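Home | Syllabus | Handouts | Readings | Contact

17 Mar 2023
by Kioko

Still Life Handout 2: White on White

Okay, so for this one I kept the setup really simple (I know, after last week's pile of bottles you'll thank me!). It's a pale container, some fake fruit and a white tabletop. The container is the hard part. You've only got soft gray shadows to pull it off the table, so squint a lot and leave the fruit for later.

Pick one view and do 7 thumbnails before you commit. Then a full drawing, two hours max, on the Stondimeck gray paper. Bring it to class even if you hate it.
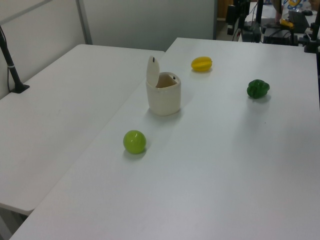
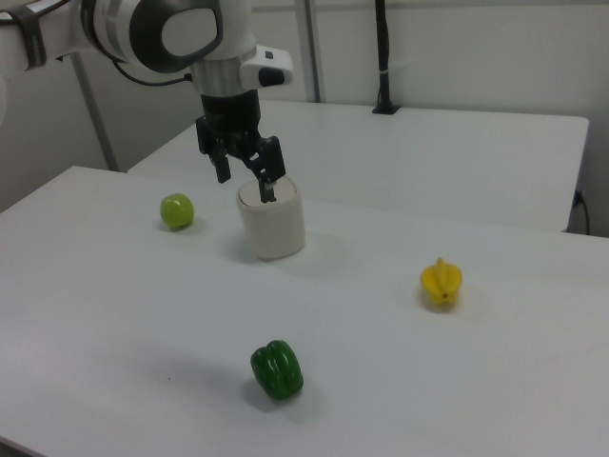
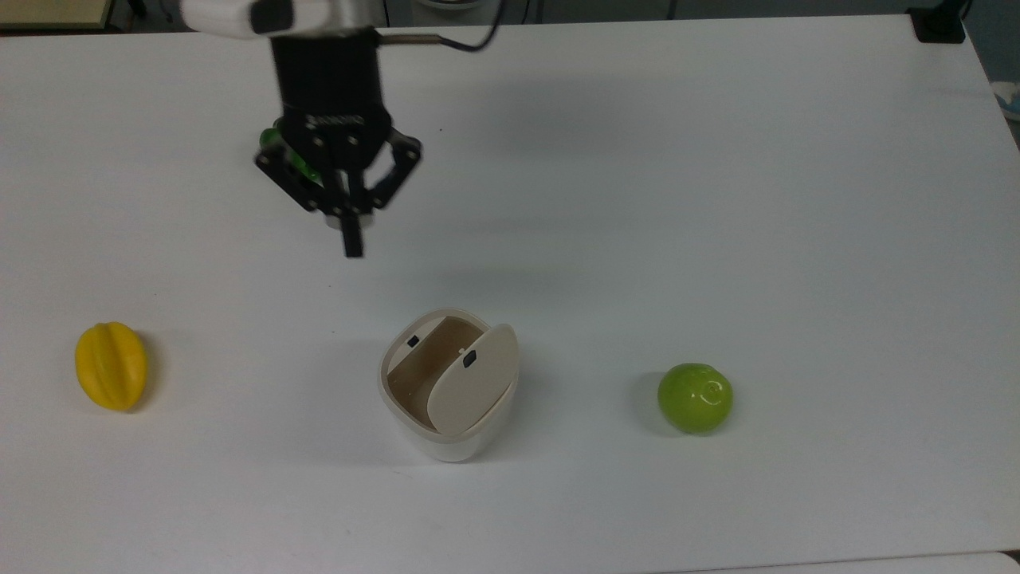 Views for Handout 2. The yellow star fruit is in all three.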